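Wodgate Press Room Lockout

The Wodgate press room lockout was a dispute over access for journalists in the river town of Wodgate. It began on July 11, 2019, when reporters arriving for a hearing on the Soltine drainage contract found that their passes no longer opened the press room. It lasted 12 weeks and became one of the liveliest chapters in the town's newspaper history!

Background

Wodgate had given working reporters a room beside the council chamber for 33 years. Passes were issued on request, and even the smallest papers had a desk. The Rostow Courier, a weekly with six staff members, used it more than anyone.

The lockout

Reporter Syafiqah Tuhumury of the Courier was told that new passes would go only to outlets with a daily edition. She covered the hearing from the public gallery instead, and her long, wonderfully detailed account ran across two pages. A second reporter, from the Nasution Valley Record, was asked to leave the hallway while waiting to interview a council member.

Response

Readers took up the cause with real energy - more than 200 letters reached the council in the first month. Both papers printed a selection every week, including several that sided with the town. 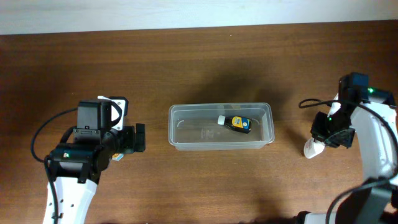

Outcome

The council dropped the daily edition rule in October and reissued passes to every outlet that had held one. Tuhumury's gallery reports were later collected in a booklet, still a terrific read for anyone curious about small-town reporting. The press room remains in use, with a sign-in sheet by the door.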